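Tabletop Object Set: Gallery

Posted January 31, 2024

The bench is a white table with a white cloth hung behind it. It is used for sessions with ordinary kitchen and bathroom items: cups, bottles, and whatever else is on the current list. The current list is called Guerra and has 145 entries. It replaced the November list, which had 99.

Items are logged by type and color only. Brand names are left out of the log, even when a label is easy to read. Cletus Schumacher maintains the log, and changes go through him. 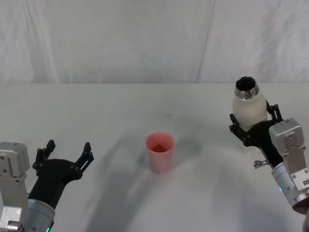 Nonarska Household Objects Group / Tabletop Section

Pink cup. Logged under drinkware, color pink. Cups go on the table without lids or saucers unless the session sheet says otherwise. A cup with a chip in the rim is pulled from the set and its number is retired.

Surface: matte, pale gray-white. The light is uneven across the table, and soft gray shadows spread toward the near side. Shadow edges are wide, so they are not used for judging position. Distances are taken from the back edge of the table with a steel rule and entered in millimeters.

Backdrop: white cloth, hung loose. Vertical folds are acceptable. Ironing was tried in November and dropped after two sessions, as the creases came back overnight. Brenda Hartley has asked that the cloth not be pinned at the bottom, which pulls the folds to one side and leaves marks in the weave.

Cups are stored upside down on the second shelf, one layer only. Stacking is allowed for plain straight-sided cups and for nothing with a handle. The shelf labels were redone by Arlindo Marinho and now match the log numbers. Numbers above 199 belong to the old Zedeck set and should be sent back to storage if they turn up on the shelf. 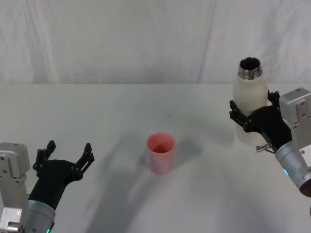
Bottles are logged by height, widest diameter and closure type. Closure types are screw, flip, pump and none. A pump is measured with the head locked down. If the head does not lock, the height is taken to the top of the nozzle and the entry gets an asterisk.

Fill level is recorded by weight. Bottles are weighed on the Cluvow scale before the session and again after, with the cap on both times. The scale reads to 4,000 grams, and nothing in the Guerra list comes close to that. A difference of more than two grams goes in the remarks column. Refills are done at the sink and the outside is dried with a paper towel before the bottle goes back on the table.

Sticker residue is removed with warm water and a plastic scraper. Solvent takes the print off some labels and clouds some plastics, so it is no longer kept at the bench.

Ertuğrul Duman and Edivaldo Marinho are remeasuring all bottle diameters with the new calipers. Entries they have finished are marked with an R. Until the R appears, treat the diameter as the old value.

Requests for new items go on the sheet inside the cabinet door. Give the type, color, size and where it can be bought. Glass is not accepted for this list.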